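# Before you travel: car and crate tips for dogs

Updated August 2023
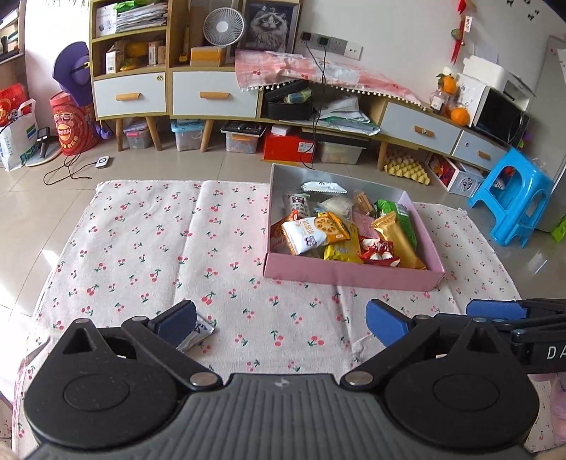 *Cherry-print cloth spread on the floor, with a crumpled wrapper on top.*

Most escapes on the road happen at a rest stop, in the moment between opening the door and clipping the leash.

**Clip first, open second.** Attach the leash while the car door is still shut. Hold the loop, then open the crate. Dogs over 52 lb need a two-point harness – a collar alone can slip over the head.

**Check the crate anchor.** Floor straps loosen with vibration. Retighten them after the first 210 miles and again at each fuel stop. The Vomus ratchet strap holds well, but its release tab faces the wrong way in most hatchbacks. Thread it from the left.

**Tag and chip.** Engrave a cell number on the tag, not the dog's name. Log in to the chip registry every January and confirm the number on file. A chip with an old number is no use to a warden.

**Crate latches.** Nisten crates built before the spring-bolt change have a single slide latch. Add a carabiner. Test it with the crate empty by pushing the door hard from inside.

**Bedding.** Use thin, washable layers. Thick foam slides under braking. Wash at 140 °F and skip fabric softener.

**If the dog gets loose on a highway.** Pull over past the shoulder line and call 911 with the nearest mile marker. Do not chase. Stay behind the guardrail with the leash in hand and wait for the officers.

Strap lengths for the larger Brelgate crates are on the crate sizing page.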